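Stumside Community Help > Home and Storage > Sports kit

Clear plastic bag with fabric edging for shuttlecocks: any good, or a waste of money?

Asked by netcord_lenny, December 2022
Viewed 1368 times

I help run a small badminton group and the cardboard tubes we keep our shuttles in have given up. The lids split, the ends go soft, and every session starts with someone hunting under the benches. We use the yellow synthetic ones because feathers are wasted on us.

My sister-in-law swears by those see-through plastic bags with the cream piping round the edges, the sort people buy for make-up or for spare bedding. She says you can see what's in them and they stand up by themselves. I'm not convinced. Every clear bag I've ever owned has gone cloudy, cracked along a fold and ended up holding old chargers. The seller's page (a shop called Ultholm, I'd never heard of it) says it is "crush proof", which I take to mean it isn't.

So, has anybody used one for shuttles for longer than a week? Do they keep the skirts in shape? And is the piping doing anything or is it just trim? I don't want replies telling me to buy feathers.

2 answers

Answer from Rizal Siregar
Marked as helpful by 5 people

I've had one since May and I'd call it all right, no better than that. I bought it expecting to send it back.

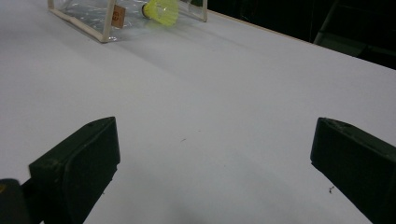
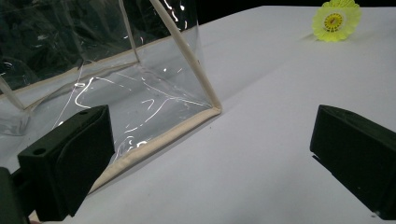 Clear plastic, pale piping and a yellow shuttlecock, on a white table.

On the piping, I thought it was decoration as well. On mine it does do a job, up to a point. The plastic has no backbone of its own and the edges are what give the thing corners. Mine will stand if I open it out properly first. Chuck it in a boot with a racket bag on top and it goes flat like anything else, so you can forget "crush proof". Ultholm didn't make mine, but I'd be amazed if theirs was any different.

The creases don't come out. I tried a hairdryer on low, I tried leaving it stuffed with towels overnight, and it still looks like a sandwich bag that has been sat on. It makes no odds to the shuttles. What it does do is catch the light, so the great selling point of seeing what's inside depends on where the lamp is. Bright yellow shows up anyway. I wouldn't like to look for white ones in it.

Skirts: synthetic ones are fairly forgiving. I had a couple go oval in the bag and they flew like a dropped sock. I blame myself for overfilling. In a tube they sit inside one another and hold each other round. In a bag they roll about on their sides and whatever is on top leans on whatever is underneath. If you only carry a few and don't pile things on them you'll probably be fine. If you want to carry the whole group's supply, get new tubes and put the tubes in the bag.

Also, smell. Mine stank of new shower curtain for ages. Leave it open by a window before you put it anywhere near your clothes.

Answer from cao_corner

Just get the Alwood hard case. It holds 300 and will last you 1000 games easy. Bags are rubbish, my mate had one and the zip went

Comments on this answer

netcord_lenny: Holds 300 what? I looked at the Alwood one and it's the size of a lunchbox. And who counted the games?

cao_corner: its what it said on the label

Rizal Siregar: Labels say all sorts. A hard case isn't a daft idea for the car, mind, but you'll pay a lot more and you can't fold it away after. The zip is a fair point. Run it back and forth in the shop if you can, and if it sticks on the corner put it back on the shelf.

netcord_lenny: Right. I'm going to get new tubes and one cheap bag to put them in, and if the bag cracks by spring I'll be back here to say so. Still not having "crush proof". Has anyone found tubes where the lid stays on?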